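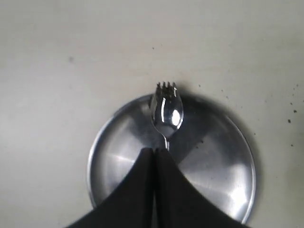
Plato redondo de acero inoxidable con el tenedor-cuchara pequeño.

Plato y cubiertos de acero, serie Duman
Referencia 929
Precio por juego: consultar según cantidad

La serie Duman es nuestra vajilla de metal para comer todos los días en lugares donde la loza se rompe demasiado pronto: comedores de escuela, albergues, casas de campo, barcos pequeños. La vendemos en Morlow desde hace 7 años y el plato no ha cambiado de forma en este tiempo. Lo único que cambió, en octubre, es la caja, que ahora es de cartón sin plástico interior.

El plato es redondo, poco profundo, con el borde un poco levantado. La superficie es de acabado cepillado y refleja la luz de manera suave, no como un espejo. Los cubiertos, en cambio, se pulen más y por eso brillan. Algunos clientes nos preguntaron si es un error que el plato y los cubiertos no tengan el mismo brillo. No es un error. En el plato cepillado las rayas del uso se notan menos, y en el cubierto preferimos una superficie más lisa para la boca.

El tenedor-cuchara

Es la pieza que más se pide suelta. Tiene la forma de una cuchara y termina en cuatro puntas cortas, de manera que con una sola pieza se puede comer el arroz, el guiso y también la fruta cortada. El cuello es delgado y curvo. Para la sopa muy líquida recomendamos la cuchara normal, porque entre las puntas se pierde un poco de caldo.

Aníbal Escobar, que compra para un albergue de montaña, nos escribió: "Pedí 105 para probar y los huéspedes ya no buscan el tenedor. Lo único malo es que alguno se lo lleva de recuerdo."

Qué contiene el juego

Un plato redondo de acero inoxidable
Un tenedor
Una cuchara
Un tenedor-cuchara pequeño
Una hoja con los consejos de limpieza, en español y portugués

El vaso no está incluido en el juego. Se puede añadir cualquiera de los modelos de la línea Fesell, que se venden aparte.

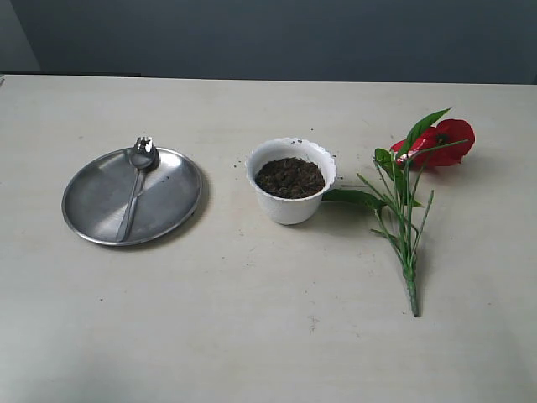
El plato con tenedor y cuchara, y a su derecha un vaso blanco de plástico con el borde ondulado.

Guardar y transportar

Los platos entran uno dentro del otro y ocupan poco sitio en el armario. El tenedor y la cuchara se pueden poner juntos, uno encima del otro, sobre el plato, y así se lleva todo a la mesa en un solo viaje. Si va a transportar muchos platos en coche, ponga un paño entre cada uno para evitar el ruido.

Limpieza

Lavar antes del primer uso con agua caliente y jabón. Puede ir al lavavajillas. No use lana de acero ni productos con cloro. Las manchas de cal se quitan con un poco de vinagre; después se aclara bien y se seca con un paño suave. Si queda comida pegada, deje el plato en agua media hora y no raspe con cuchillo.

No poner en el microondas. Con comida muy caliente el borde también se calienta, así que para niños pequeños conviene esperar unos minutos antes de servir.

Preguntas que recibimos

¿Se puede comprar solo el plato? Sí, a partir de 7 unidades.

¿Se puede grabar un nombre? Sí, en el mango de los cubiertos. En el plato no lo hacemos por el momento. El grabado añade unos días al pedido.

¿Hay un plato más hondo? En esta serie no. El plato hondo pertenece a la serie Jeter y tiene otro borde, por lo que no se apila bien con este.

Pedidos y existencias

En el almacén quedan alrededor de 53 juegos completos. Los pedidos más grandes los preparamos por encargo. Para presupuestos de comedores y escuelas escriba a Theophilus Boateng, y para piezas sueltas o devoluciones, a Ott Kuusk, por medio del formulario de contacto. Contestamos en español y en inglés.

Ficha revisada el martes, 21 de enero de 2025.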